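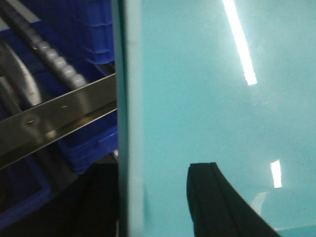

Last changed: June, 4:40 pm

Panel work, Penry bench, continued

Teal panel is up next to the steel rail. Face is the glossy finish from the Drudska batch, the edge strip is the paler grayish one. I still think the edge is too far off the face color but it was ordered that way, so leaving it.

Gloss shows everything. With the overhead lights on you get a long white streak from the top and a smaller one low on the right, plus a general haze across the upper part. I can't tell yet if the haze is polish residue or just the light. To check: lights off, hand lamp from the side, clean cloth, no product. If it's still there, go over a test corner with 600 wet and buff again. Do the offcut first.

Rail: stainless, two fasteners on the face. Leave both alone until the panel position is settled. Keep the folded lip clean, grit gets under there and ends up on the cloth.

Offcuts are numbered on the back in pencil. 56 is the old polish, 57 is the new one from Vistetow. Left both on the shelf over the sink. Compare them in daylight before anybody orders more. I had 57 as slightly bluer this morning, then couldn't see it after lunch.

Still open:
- haze test, as above
- ask Fellanden if the edge strip comes in the face color
- more soft cloths, 7 left in the drawer
- tape off the edge strip before any sanding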